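Support Ticket 1570
Product: Vokum garment folding kit, evaluation unit
Submitted by: Silvana Sales, Queiroz
Assigned to: Doğukan Yüksel, Hitura Technical Support
Priority: Normal
Status: Awaiting customer confirmation

Issue as reported
During the August evaluation, the kit stopped on long-sleeved garments with message 107 (grasp not confirmed). T-shirts and towels are not affected. The customer requests a correction before the evaluation period ends.

Entry 1 - D. Yüksel
The message is issued when the wrist view and the gripper position do not agree on where the fabric edge lies. Please confirm the software release and send one wrist view and one head view taken with a dark garment on the table.

Entry 2 - S. Sales
The release is 12. The requested views are attached. 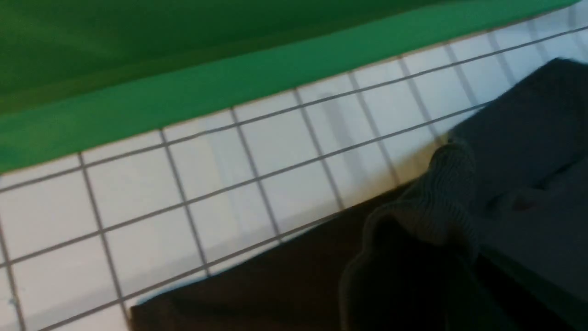
Attachment A. Wrist view, ribbed cuff on gray knit garment.

Entry 3 - D. Yüksel
Attachment A has been reviewed. The cuff is folded over on itself and lies close in tone to the garment behind it. There is also slight motion blur on the knit. Under the default settings, the edge finder may treat a folded cuff as part of the sleeve. Please set the settle delay to 90 milliseconds and change the fabric profile from Standard to Dark Knit.
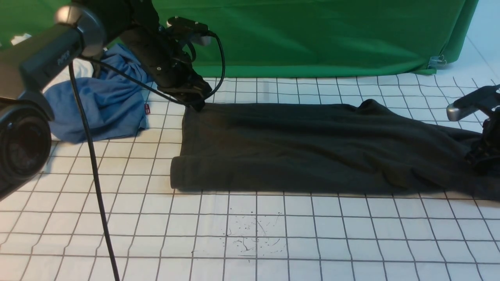 Attachment B. Head view, dark garment flattened on grid, hem turned back at left.

Entry 4 - Shiyu Liao, Hitura Applications
Attachment B shows a light-blue cloth heaped behind the garment. The manual asks that other items be kept outside the work area during a fold cycle. Please move it and repeat the test. The cable crossing the grid in the foreground should also be secured according to the installation section.

Entry 5 - S. Sales
Both settings have been changed. Reinaldo Miranda will repeat the test on Monday and record any further stops - we will forward his log to this ticket.

Next action
Customer to supply test log. If message 107 returns, escalate to Olumide Yusuf.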